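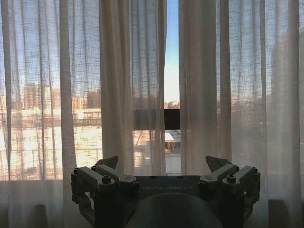
Notes on Afternoon Light
Posted 4 Oct 2022

Residents of the upper floors of Bromel House have asked how to keep west-facing rooms comfortable without giving up daylight. Having lived in one of them since February, I am pleased to set out my own practice.

Sheer curtains remain open until lunch and are drawn before the sun reaches the desk. Ms. Sze-wing Fu, in apartment 471, prefers a lined curtain and reports that she sleeps better.

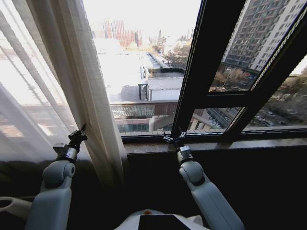
Fabric and Washing

Linen should be washed cool and hung while damp. Panels may shrink, and hems should therefore be left unfinished until after the first wash. Mine lost 3 inches. Mr. Florian Auer has kindly offered the loan of his steamer.

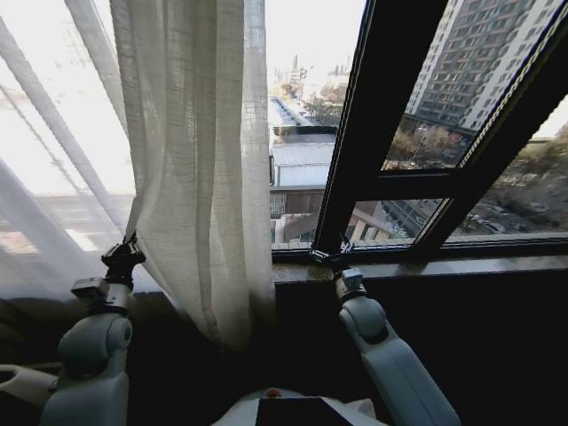 Sheer linen curtain and dark stone sill.

Questions about curtain rods should be sent to the building office.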